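**Urora Hospitality Corner: Progress report to the Kawaguchi Fund**
May 6, 2024
Prepared by Wakana Nagano

Dear friends at the Fund,

First of all, thank you for being so patient with me. I know this report was meant to reach you a little sooner, but we wanted to have the new drinks table properly set up before I wrote, and I'm very happy to say it is. I will try to keep this short (my colleagues are laughing as I type that).

When we applied, our visitors were helping themselves to coffee and tea from a folding table by the coat racks, with the cups left in their plastic sleeve on the floor underneath. People took two or three at once when they only wanted one, and on busy mornings we ran out before lunch. Your grant of $1,350 was meant to give us a steady, pleasant spot where anybody could pick up a cup without rummaging.

**The table and the cup holder**

We settled on a plain beige top with nothing fancy about it, and I'm glad we did, as it makes the whole corner feel lighter. We looked at several ways of keeping the cups in order. The tube dispenser from Flekix was sturdy but too tall for our younger visitors, and the wall rack would have meant drilling. In the end we chose a simple holder with a round brown wooden base and black wire sides that curve up and keep the cups standing straight. The cups are paper, white toward the top and tan below, and they go in with the open end up, one inside the other.

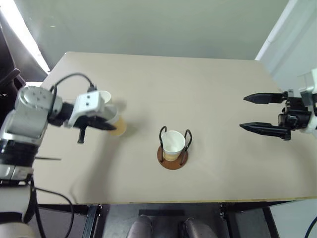
The holder cost $23, well under what we had set aside, and we have put the difference toward a larger order of cups. These come from Zolby in sleeves of 50, and we now get through about three sleeves in an ordinary week. I had expected that number to climb once the corner looked more inviting, and it has, but much less than I feared, and there are fewer clean cups going into the trash at the end of the day.

**How we stack them**

This took more trial and error than I would ever have guessed! At first we filled the holder as high as it would go, and the top cups leaned and came away in clumps. Then we went too low and somebody was always having to top it up. What works for us now is a short stack, with the cups set in one at a time and let drop gently instead of being pushed down. Pushing makes them stick, and then a person with a bag on one shoulder has to wrestle them apart with one hand.

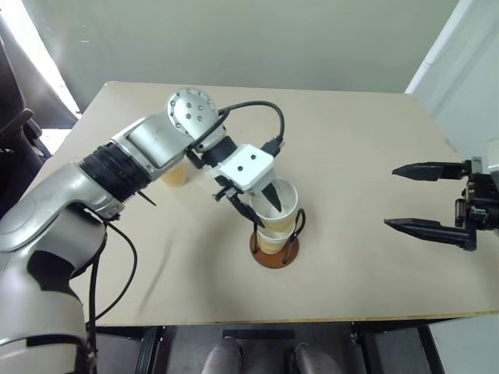 We have written all of this on a card that lives in the supply cupboard, together with the reorder details and a reminder to wipe the table down before refilling. Any cup that has been standing out by itself overnight goes to the craft shelf, where the children use it for paint water.

**Visitors and comments**

We left a notebook out through the spring and received 35 comments, most of them kind. Several people asked for lids, which we hadn't budgeted for, and a few would like to see mugs for those who sit and stay. I think both are fair requests. We are pricing a small set of mugs now, though washing them is the sticking point with only the one sink.

**Money and next steps**

We have $137 left from the grant. With your agreement, I would like to spend it on lids and a second holder of the same kind, so that the smaller cups can have a place of their own. If you would prefer that we return it, please just say so. My final figures, with receipts, will come to you in August.

You are very welcome to stop in for a coffee before then.

With warm thanks,
Wakana Nagano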